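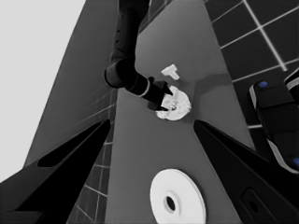

Ticket holders for the Histstead amateur boxing card want their booking fees back as well as the face value, according to several who wrote in after the November show was called off. One said the fee on a pair of ringside seats came to more than the parking, and that the notice from the promoter left it out entirely.

The promoter, Clorkix, withdrew its application for the event permit at 4 p.m., before the weigh-in opened. The card listed 2 title bouts at the Zepeda Centre in Ekodville. Both were to be fought over the standard amateur distance, with headgear optional.

Clorkix said the ringside medical cover required under the permit could not be confirmed by the deadline. No replacement date has been set. The sanctioning body has not ruled on whether the titles stay vacant or go to the next eligible challengers.

The venue had sold 925 seats. Face value will be returned to the original card within 40 days. Tickets bought with cash must be presented at the box office, and the stub has to be intact. Booking fees are handled under a separate agreement between the venue and its ticketing agent, and Clorkix said it had asked for that agreement to be reviewed.

Boxers who had already travelled can claim fuel and one night's lodging. Claims go to the promoter in writing, with receipts.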